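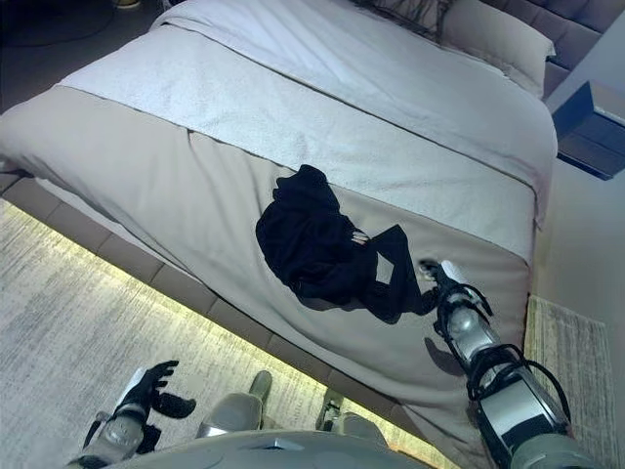

Household robot budgeting is the business of working out what a domestic machine will cost to buy, house and keep going, and it usually begins a good while before anyone rings a supplier. Buyers in Cenesau, following the planner Silvia Čierny, set aside 23 per cent of the purchase price for spare fingers, cables and servicing (a sum that newcomers nearly always think too generous!). Curnell and Parry both quote for hands separately from the body, while Forside hires by the month from November.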